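Wrapping a bottle: bubble wrap, green tape, a bit of grass
By A-yeong Won
December 3, 2025
2 min read
42 shares | 16 comments

Quick gallery this time, no big writeup. Bottles and bubble wrap, mostly. People kept asking about it after the November post on mugs, and bottles are worse than mugs, they roll. Everything on the gray marble-look top, pale walls behind, stuff pushed back out of the way.

Captions are short. Typing on a train. Longer version maybe after the holidays, maybe not, don't hold me to it.

Laying out

Sheet first, flat, then the bottle on its side. I like the sheet on a slant to the bottle so there's a corner to grab later. Square-on works too, Dima Nasrallah does it square-on and gets a neater end than I do. Bubbles up or bubbles down, big argument every time. I go bubbles in, against the thing you're wrapping. Seung-woo Ryu says it makes no difference at all for a plastic bottle and he's probably right.

Cut more than you think. A sheet that's short by two fingers is a wasted sheet, and you end up patching it with scraps and way too much tape.

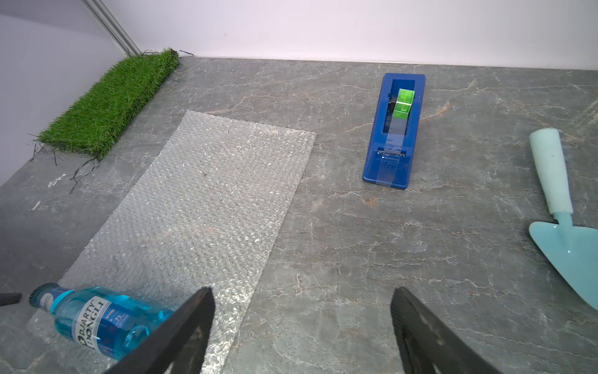
Cap check before anything else. Tighten it, tip it over a sink, wait a bit, tighten it again. A full bottle with a lazy cap will soak the whole box and the wrap just holds the water in there like a bag. If it's going in the mail I'd empty it. If it's just going across town in a tote, full is fine, upright if you can manage it.

Brush the sheet off too. Crumbs, grit, whatever. Doesn't matter much on plastic, matters a lot on glass or anything painted, where a grain of something gets pressed in and drags.

The fold

Flap comes up over the side of the bottle, gets pulled snug, then you roll. Slow at the start. The first turn decides everything -- if it goes on crooked the rest just gets more crooked and you finish with a cone. Seen plenty of cones. Made most of them.

Don't yank. Bubble wrap stretches a little and then it doesn't, and the popped rows are no use to anybody. Snug is enough.
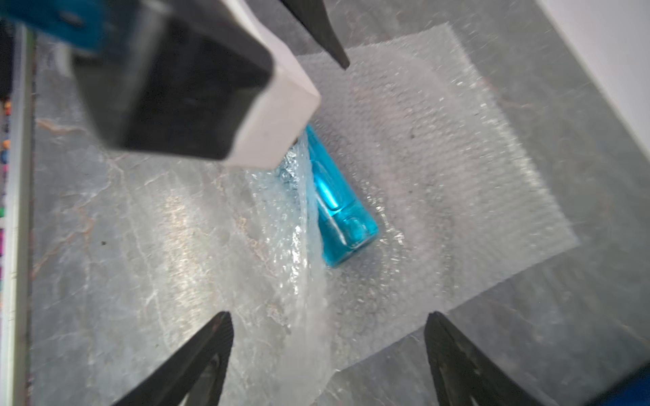
Second turn is easier becuase the first one grips. Keep a palm on the loose edge, keep the roll going the same direction, fold the ends in at the halfway point so they get trapped under the last layer. Cap end gets extra. I fold that side over twice, sometimes stuff a scrap in first if the shoulder of the bottle is narrow and there's a gap.

Gil-soo Myung wraps the cap separately with its own little square. Looks fussy. Nothing of his has ever leaked on me though, so.

Small bits

Loose little pieces are a whole other job. Beads, granules, aquarium gravel, the filler out of an old cushion. Bottles and boxes hold still if you're patient, small bits go everywhere the second the plastic moves. Light blue ones on clear wrap, easy enough to see. On gray marble with all those veins, less so.

Way I do it now: spread them toward the middle, leave a wide border, lift opposite edges together so it makes a trough. Then pour from one end into a cup or jar. Lift one edge only and they run out the other side, every time. Work over the sheet, not next to it. And have the dustpan within reach before you start, not after.
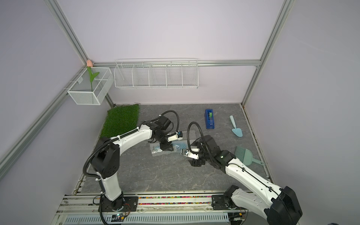
Tape and the rest of it

Colored tape over clear tape, always. You can find the end of it, and whoever opens the thing can find it too. Fold the last half inch under for a pull tab. One strip along the seam, one on each end, done. Going round and round like a mummy adds nothing and the person at the other end will curse you.

Dispenser stays at the back so it doesn't get knocked while you roll. Same with the grass mat, it lives in the corner, sheds a few dark threads from the backing and I keep meaning to trim those. It's only for the shop photos anyway, Jin-sol Jin thinks everything looks better on grass.

Storage wise, wire stuff on the wall beats drawers for me. You see what you're out of. Flower goes wherever there's a gap. 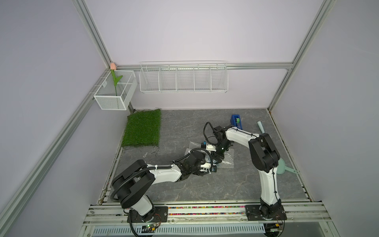

Bubble wrap in the middle, green tape in the blue dispenser, teal dustpan over on the right. Pink tulip in the wall basket, back corner.

Odds and ends

Offcuts: keep anything bigger than your hand, toss the rest. Mine go in a paper bag under the bench, up to 20 pieces before it starts to spill and I have to deal with it.

Wrap from old parcels is fine to use again. Squeeze it, if most of it pushes back it's good. Peel old tape off first or it'll stick to itself halfway thru a roll and you'll be picking at it.

Storing the big roll on end, not on its side. It goes flat on the bottom otherwise, and the flat part is always the part you need.

Somebody asked about paper instead of plastic. Yes, for boxes and books. For round things I still find it slides. Dima has been trying a honeycomb kind and likes it so far, will get her to send some pictures.

Recent galleries
Mugs, handles and how we wrap them
Drestlow shelf day: before the paint
The Fidik drawer, finally sorted
Tô lunch boxes, all the lids
Notes from the Femument bench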